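Waltwood Double Curtain Rod Set - one white rail, one dark rail

Stock code WW-D2. In stock, Nestance warehouse. Pick up or delivery.

Two rails on one bracket. Heavy curtain on one, sheer on the other, your choice which way round. Comes up most in bedrooms, where people want the light blocked at night and something thin over the glass in the day. Also does lounge rooms, sliding doors, and the odd wardrobe with no doors on it.

What's in the box
2 rails, extendable
Wall brackets, ends plus one centre
Round dark finials
Screws and wall plugs
Rings NOT included, sold in packs of 16 (see Broro rings, same page as the hooks)

Sizes
Small - 90 cm closed, extends to 161 cm
Large - 190 cm closed, extends to 339 cm
Gap between rails 61 mm. Enough for a lined curtain to move without dragging on the sheer behind it. If you have really thick lining check first, bring a bit of the fabric in if you can.

Colour
White and dark as standard. All dark is a special order, allow extra time. No brass at the moment, supplier has stopped it, we have asked.

What to hang on it
Pretty much anything with a rod pocket, rings or tabs. Satin looks best on it in our opinion, falls in good deep folds and the weight keeps it straight. Go longer than you think. Stripes want plenty of width or you lose half of them in the gathers. Ruffled sheers are fine at the ends as a narrow side panel, doesnt have to be the full width of the window.

The burgundy, dusty pink, beige and gold bands are satin, on the double rod, with brownish ruffled sheers at the ends.

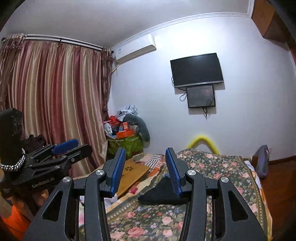 Bagheri wrote in to say the large set went up fine on plasterboard but the centre bracket needed a proper anchor, the plug in the packet spun in the hole, and could we please say so on the page. Also asked if the white rail marks from metal rings. Some, yes. Plastic-lined rings are kinder to it.

So, fitting
Plasterboard - hit a stud or buy decent anchors, don't rely on the plugs supplied. Brick and timber, supplied fixings are ok.
Mark both end brackets first, then level, then centre. Most crooked rods we hear about had the centre put in first.
Keep the bracket clear of the cornice, you need room to lift the rail out again on wash day.
Finials twist on. Finger tight only, the thread is soft. In a tight corner leave a bit of space so the finial isn't rubbing the paint.

Care
Dust with a dry cloth. Damp cloth for the white rail, no cream cleaners, they take the shine off. Satin curtains - follow the label, most are cool gentle wash, and hang them back up slightly damp so the creases drop out. Iron on the wrong side if you must.

Price
Small $39
Large $61
Both include GST. Spare finials and brackets at the counter, cheap, just ask for the WW-D2 ones as the older Waltwood finials dont fit.

Returns
Unused and in the box, with reciept. Cut rails can't come back, sorry. We do cut to length in store for free, measure twice please. Measure wall to wall if you want curtains right into the corner, otherwise window width plus a bit each side for them to stack back.

Goes with: Broro rings, Broro tie-backs, Waltwood sheer panels (ruffled or plain).

Page updated Jan 11, 2025. Prices may change when the next shipment lands.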